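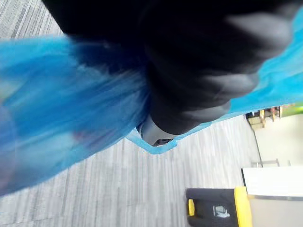
A reader who went to the Brundix open day in September wrote to say I should skip the talks and look at how the place handles its trash, as it's the only part of the tour where anything gets done. Fair enough. I skipped one talk out of 2 and went to see the lounge.

Brundix rents the second floor of the Budmont building and sells what it calls "calm housekeeping" to offices. The brochure runs to 8 pages and promises a room reset in 15 minutes. It gives no hint of what a reset covers, and when I asked I got a different answer at each end of the hallway.

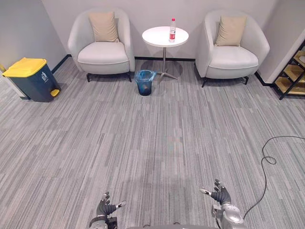
Waste sorting is where these firms usually oversell, and I came expecting signs and color charts on every wall. The lounge was plainer than that. It had a small navy wastebasket in front of the armchairs, lined with a blue bag folded over the rim, and a much bigger step-on bin with a yellow lid over by the left wall. I liked the pedal. I'm less sure about putting the little basket right by the seats, where I'd kick it before the first coffee was finished.

The bags are thin, and I'd want to see one hold a week of apple cores before paying Brundix prices. The quote on the handout was 200 a month for a single lounge — liners extra.

Next on my list is the Bovberg showroom, which at least prints its liner prices.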